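Notas para la charla: Jugar hasta los cuarenta y pico. Lo que aprendí siguiendo a un grupo de veteranos

(Encuentro de preparadores de fútbol aficionado, sala pequeña, 17:30. Llevar agua. Tengo cuarenta minutos y siempre me paso.)

ARRANQUE

Buenas tardes a todos. Preguntar quién sigue jugando y que levanten la mano. Después, quién ha cumplido los treinta y cinco y sigue jugando. Si hay alguno de más de cuarenta, que diga su puesto en voz alta, porque eso siempre anima la sala y además me viene bien para lo de los porteros.

Contar lo de Kvido Sokol. Central, cuarenta y tres años, dos rodillas operadas, y el primer día que vino a entrenar con nosotros al Neltier me dijo: «Yo vengo a competir, a pasear voy con mi perro». Pausa. ¡Me encanta esa frase! Llevo cuatro temporadas repitiéndola en el vestuario y todavía se ríen.

Kvido me cambió la manera de preparar a los mayores. Hasta entonces yo les quitaba cosas: menos carrera, menos choque, menos minutos. Con él empecé a preguntarme qué había que añadir.

DE DÓNDE SALEN LOS DATOS

Ir rápido aquí, que la gente quiere césped.

Seguimos a 71 jugadores de tres clubes (Neltier, Fikano y el Baláž) durante dos temporadas completas. Todos mayores de treinta y cuatro. Apuntamos 941 sesiones de entrenamiento, a mano casi todas, en unas hojas que al final de cada mes parecían mapas del tesoro. Partidos, 57. No es un estudio de universidad y no lo voy a vender como tal. Son cuadernos de entrenador, con sus borrones y sus huecos, y aun así enseñan mucho.

Si preguntan por los porteros: solo teníamos seis, así que no saco conclusiones. Lo que sí puedo decir es que los seis siguen jugando y que los seis se quejan del frío.

LO PRIMERO: LA VELOCIDAD NO SE GUARDA EN UN CAJÓN

Esta es mi parte favorita, no correr.

El error que cometí durante años fue proteger al veterano del esprint. «Tú no, que te rompes.» Y claro, llegaba el partido, había que ir a un balón a la espalda de la defensa, y el hombre hacía su primera carrera a tope en tres semanas. ¿Dónde se lesionaba? Ahí mismo, en el minuto doce.

Lo que hacemos ahora:
Dos veces por semana, de cuatro a seis carreras de veinte metros, casi al máximo, con recuperación larga. Larga de verdad, hasta que vuelvan a contar chistes.
Siempre al principio, después de calentar, con las piernas frescas.
Quien haya dormido mal o arrastre molestias, dos carreras menos y progresivas.

Los pinchazos de isquios bajaron mucho en el grupo de Fikano, donde empezamos antes. En el Baláž bajaron menos. Decirlo así, sin adornar. Allí también cambiaron de campo a media temporada y cualquiera sabe cuánto pesó eso.

Aquí suelo enseñar el ejercicio con dos voluntarios de la sala. Mirar antes si el suelo resbala.

LO SEGUNDO: LA FUERZA, POCO Y TODO EL AÑO

Preguntar quién hace gimnasio solo en pretemporada. Van a levantar la mano casi todos.

Un jugador de veinte años aguanta hasta marzo con lo que hizo en agosto. El de cuarenta, en octubre ya lo ha perdido. Nosotros hacemos veinticinco minutos, dos días, con cuatro ejercicios: sentadilla a una pierna con apoyo, peso muerto, gemelo de pie y gemelo sentado. Sí, dos de gemelo – me he vuelto un pesado con el gemelo y no me arrepiento.

Anécdota del Clindberg: el pabellón donde nos dejaban una esquina con tres mancuernas y una barra torcida. Ahí hicimos la mejor temporada. La gente se cree que hace falta una sala de espejos y lo que hace falta es que abran la puerta a las ocho de la tarde.

LO TERCERO: CAMBIAR DE SITIO SIN SENTIR QUE TE JUBILAN

Bajar el ritmo, esto es delicado y hay que contarlo con cariño.

El extremo que pasa a interior, el interior que pasa a mediocentro. Nos pasó con varios y la conversación salió mal casi siempre que la tuvimos el día del partido. Hay que hablarlo antes, tomando un café, con semanas por delante y enseñándole jugadas suyas en las que ya está haciendo lo que le vas a pedir.

A Kvido le propuse jugar de líbero por detrás de dos chavales rápidos. Me miró fatal. Al mes daba órdenes hasta al árbitro y salía con el balón jugado como si lo hubiera inventado él. ¡Qué manera de disfrutar de un cambio que no quería!

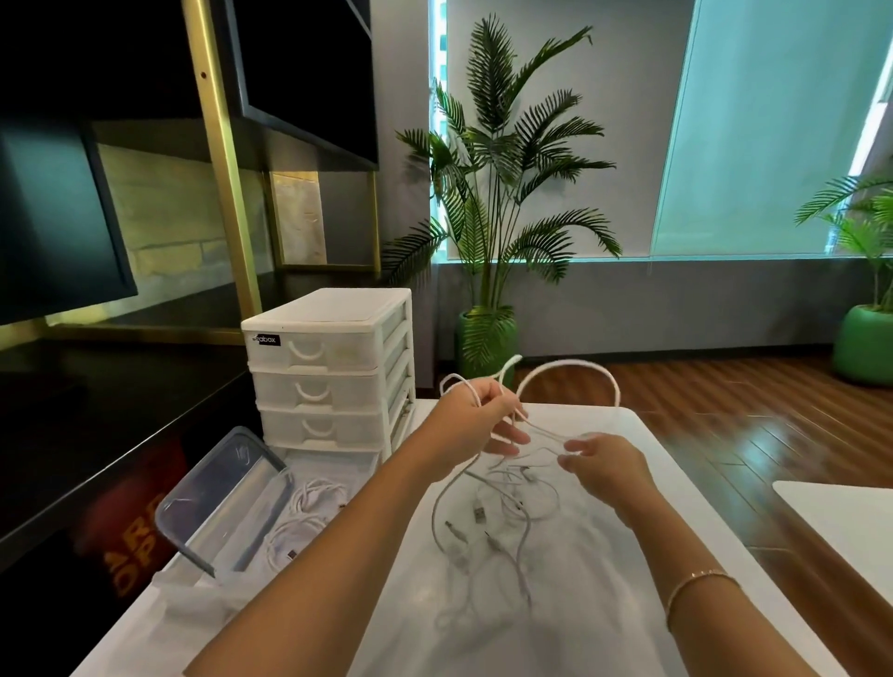 Y el que sale ganando con todo esto es el chaval de al lado. Un lateral de diecinueve años que juega con un central de cuarenta y tres aprende a colocarse en media temporada. Yo eso no lo sé enseñar desde la banda, por mucho que grite.

LO CUARTO: LOS MINUTOS

Contar la regla que usamos, que es sencilla y discutible. Ningún mayor de treinta y ocho juega dos partidos enteros en la misma semana. Si el primero lo completa, en el segundo entra con media hora por delante como mucho. En las 57 fichas de partido la rompimos unas cuantas veces, por bajas, y casi todas las lamentamos al día siguiente.

Ojo con el calentamiento del suplente. Un veterano que lleva una hora sentado en noviembre necesita diez minutos buenos antes de entrar. Si lo sacas con tres, el cambio te puede durar una jugada.

SI QUEDA TIEMPO

El sueño y la cerveza de después (se ríen siempre, dejar que se rían). No la prohíbo. Pido que cenen antes y que beban agua.

El que trabaja de noche: adaptar la sesión, nunca regañarle por llegar cansado.

Y la pregunta que sale en todas las charlas: ¿cuándo hay que dejarlo? Responder con sinceridad que no tengo una edad. Les pregunto si el día del entrenamiento tienen ganas de que llegue la hora. Kvido me contesta que sí antes de que termine la frase, y con los que tardan me siento a hablar con calma.

CIERRE

Dar las gracias. Dejar las hojas de sesiones en la mesa de la entrada, las del gemelo también. Quien quiera la plantilla para apuntar cargas, que me deje el correo en la lista y se la mando esa misma noche.

Turno de preguntas. Repetirlas en voz alta, que al fondo no se oye.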